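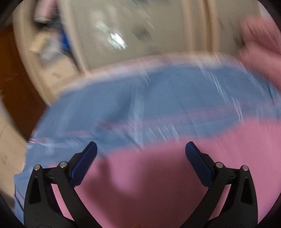

Folding and Storing Large Pieces of Fabric

Blankets, throws and lengths of uncut cloth take up more shelf space than anything else in most homes. The method we use at the Bromden sewing room works just as well in a linen closet.

Before you fold

Clear a flat surface bigger than you think you need. A bed is better than a kitchen table for anything wide. Spread the cloth out fully and smooth it from the middle toward the edges with the flat of your hand. Creases that are folded in now will be set hard by spring.

Check that the fabric is completely dry. Cloth that feels only a little cool to the touch usually still has some damp in it, so hang it over a door for a few more hours.

Shake out lint and threads. A lint roller is fine on denim and plain cotton. On brushed fabrics use a soft clothes brush, and brush one way only.

Folding

Bring the long sides together first, then fold in half again the same way. You now have a long strip. Fold the strip in thirds if it is going on a shelf, or roll it if it is going in a basket. For our shelves, which are 24 inches deep, thirds leaves room for air behind the stack.

Rosario Donati rolls everything, including bedspreads, and ties each roll with cotton tape. It looks neat but it is slow - allow up to 9 minutes for a king-size spread.

Stacking

Keep to four pieces in a stack. Any more and the bottom one never gets used. Put heavy cloth such as denim at the bottom and light cotton on top, with the folded edge facing out.

Keep blues and reds away from pale pinks and whites until each has been washed at least once. New dye can rub off, even in a dry closet. A sheet of plain white tissue between them is enough.

Refolding

Take everything out in September and fold it along different lines. Cinzia Testa does hers again after the winter, mainly the wools. If an old crease won't drop out, lay a damp pressing cloth over it and press with a warm iron, lifting the iron between presses. Don't slide it, especially on anything with a nap.

Cedar blocks can go on the shelf but should not touch the cloth. Sand them lightly when the smell fades.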